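30/08/2025, Clasasex bench, both arms on remote control.

Natália Zelenák wants 100 demos before we train. I doubt the number matters much.

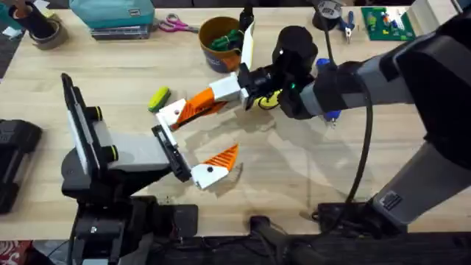
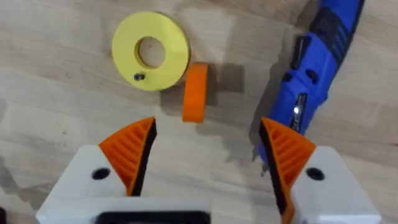
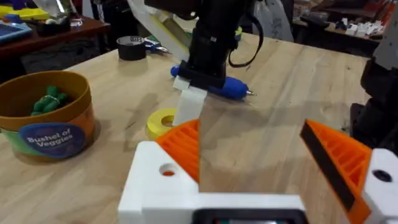 My quarrel is with how we label a "good" demo — at present it means the operator didn't complain. Lemieux passed 16 that way and I'd bin half. The flat yellow ring with the hole in it is a fair test: write down where each operator chooses to grip it, then see if two of them agree. Asley to draft the sheet.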